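Do color-catcher sheets work?
A little. I ran 2 loads with them in August and still got a gray sock. I wouldn't throw out your sorting basket.

Is "cold water only" on a label a real rule?
Often it's just the maker playing safe. Hullell prints it on everything, dish towels included. 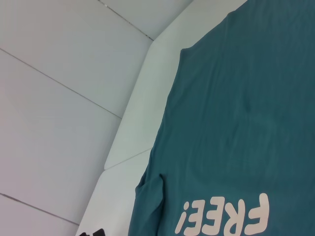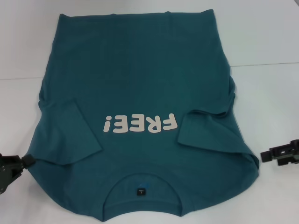
How much vinegar should I use to set dye?
None. I've never seen it hold color in store-bought cotton, whatever the box from Stulleris says. Wash it alone the first time and save the vinegar for salad.

Hongmei Duan, October 2001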